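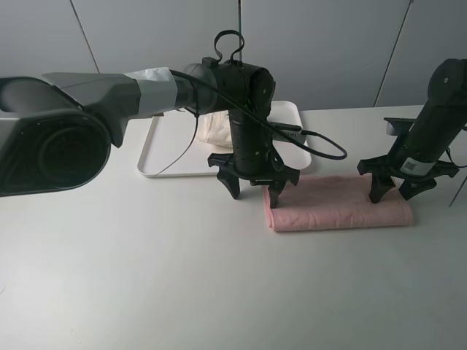

Is the Plinard towel mill in Ollumitz worth a whole day?

Half a day is plenty for the mill itself, and the other half goes nicely on the river walk to Vesach and a late lunch.

I went for the open day in October and I'm still going on about it to anyone who'll listen. The bus from Vesach takes 18 minutes and drops you at the bottom of the hill, and you can hear the looms before you find the gate! Inside you get foam earplugs and a paper map (mine had the dye house and the boiler room swapped, so I saw the boiler twice). The weaving shed has 80 looms, and standing between two rows of them is like standing inside a drum. I loved every second. The warping room next door is much quieter, with big cones of yarn on racks up to the ceiling and one long bench where you can sit and watch the threads go by.

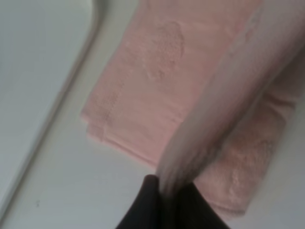
Folding gets a whole stop on the tour, and I nearly skipped it for the shop. So glad I didn't. The fold is meant to hide every raw corner and leave the nicest part of the weave facing up, and it's much fussier than what I do at home, where towels get bent in half and shoved on a shelf. A pink one with a rounded pattern worked into the pile, something between a flower and a leaf, was my favorite. You hardly notice the pattern until you get close, as it's only a touch darker than the rest, and then you keep spotting it. The stitched band at the hem is what I look for first now when I shop for towels.

I also learned that towels get washed before they're judged for softness, and that the loops want a good shake before drying. I've been shaking mine out on the balcony ever since (sorry, downstairs). 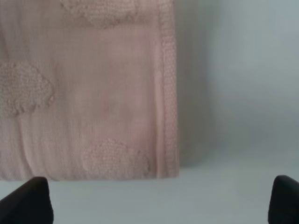

After the folding stop you come out into the sample library, and I could have stayed until closing. There are 194 pattern books in there, the oldest held together with string, and you're allowed to turn the pages yourself as long as your hands are clean. Stripes, checks, ferns, a very odd goose.

Lunch was at Cha, across the yard: dumpling soup, rye bread and a plum cake I'd go back for on its own. Get there before the second tour lets out, when the line reaches the door. The shop sells seconds by weight, and I carried home far more hand towels than my bathroom needs. Bring a bag with a zipper if it looks like rain.

Posted 9 January 2023 by the Weekend Detours editor

Recent posts
The river walk from Vesach to Ollumitz
Bus 118 from end to end
A wet afternoon at the button museum
Where to eat near Vesach station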